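The Round Ones: a small gallery from the plush shelf

Hello and welcome to the soft end of the website! If you came for the model railways, they're on the other page. This one belongs to the plush toys, and in particular to the round ones, which have been taking over my back bedroom for the last 9 years. I've got over 200 of them now, and they live in four deep cupboards and a blanket box that was meant for blankets.

I started in a very small way, with a pale blue seal I won at a seaside arcade and couldn't bring myself to give away. Then Ultan Egan from the Carroll swap club let me loose on a bin bag of his spares and that was me done for. I still go to the swaps, and I still come home with more than I took.

Most of what I know I've picked up by handling them. Pile length, how the seams are hidden, where the weight sits, whether the label's been snipped off (please don't snip the labels off, it breaks my heart). I get a lot of emails asking what a good round plush ought to look like, so I've put my notes on shape, fabric and labels together under the headings, with a bit on washing and storage at the end.

Orange, and asleep on the job

I've got a real weakness for orange. It's a hard colour to get right in plush – too yellow and it looks like a duster, too red and it turns into a tomato – and I love the deep, full-on sort that still looks cheerful on a dark afternoon in October. Short pile suits it best, I think. You get little lighter and darker patches wherever the nap's been brushed a different way, and you can draw in it with a fingertip like you can on a velvet cushion.

The other thing I like is a toy that's good from behind. Anybody can sew a nice face! It's the back and the underneath that show you how much care went in, and I always roll a new one over before I look at anything else. Stubby bits, bumps for feet, a cream label peeping out of the seam, one shiny black eye only just showing over the top. Lovely. 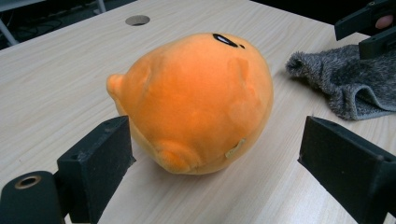

Labels and where to find them

On round toys the label usually ends up near the bottom, tucked into whichever seam was closed last. If it's gone all soft and furry it's probably been through the wash a fair few times. I had one from the Plurkska range where the label was stitched inside the foot, and it took me a whole evening to find it. Kevin Ní Bhriain keeps a list of the odd ones and is very happy to be written to about them, at length.

If you're after numbers, the early Bilemus run was 800 pieces in each colour, and mine is number 83 in the green. I paid far too much for it and I'd do it again.

Stuffing

A proper round plush should spring back after a squeeze but still have a bit of give where it sits, so that it settles and doesn't roll off the sideboard. The Skallis ones have a small bag of beads in the base, lovely to hold but slow to dry. If yours has gone lumpy, work it gently between your palms while you watch the telly, turning it as you go. Twenty minutes will sort out most of them.

Washing

Cool water, a drop of baby shampoo and your hands. I don't put mine in the machine, although I know people who do and swear by a pillowcase with a knot in the end. Squeeze, don't wring. Dry them on a rack somewhere airy, turn them morning and night, and brush the pile with a soft toothbrush before it's completely dry. Orange and red ones get their own bowl, and I learned that from a seal that used to be pale blue.

Storage

Cupboards, lavender bags, no plastic boxes with the lids clipped down. Don't stack them more than three deep or the bottom row goes flat and sulky. I swap the front row over every month or so, so that everyone gets a turn by the window but nobody fades.

Swaps are always welcome, especially anything orange. I've got two spare penguins and a hedgehog looking for a home, and I'm happy to post if you cover the stamps.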